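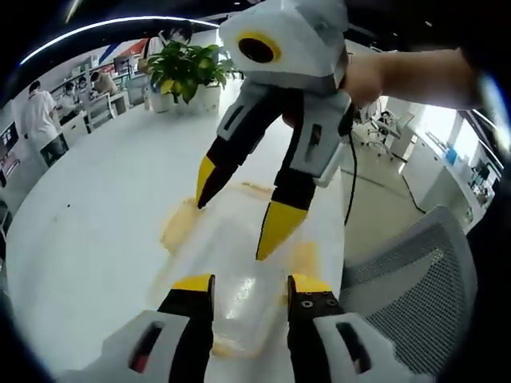 Clear box, lid on, on the long white table. Plant at the far end.

Shalini Dixit
Hello all. I need advice for clear plastic boxes on a white table. I bought 67 of them from Vekis for our small parts and I like them, but under our lights the lid is so shiny that I can not read a label inside. Do you put the label outside, or is there a matte lid?

undex_fan
Label on the short side, outside. Never on the lid, you will stack them one day.

Pell206
I disagree. In a drawer you see only the lid. I use Fliken paper labels on top and they hold well.

undex_fan
In a drawer, yes. She asks about a table.

Shalini Dixit
Both, a little. On Saturday I will move 6 boxes to the drawer and try it. One more question, about plastic sheets. I want a color for each group of parts, and I think of yellow-orange. 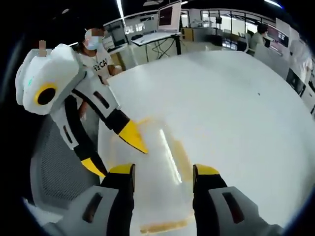 The yellow-orange sheet on the table, with the orange strip at the lower edge.

marrow_k
Nice color, but it also shines. Kerekes has a pack of 300 paper cards, much easier for the eyes. Cut one to the size of the box bottom.

Pell206
Paper gets dirty in a month. I would keep plastic and turn the desk lamp away.

Shalini Dixit
We have only ceiling lights, so no lamp to turn. I will order the cards and write again in June how they look.

undex_fan
Please write also if the side labels stay on. Mine fell off two times.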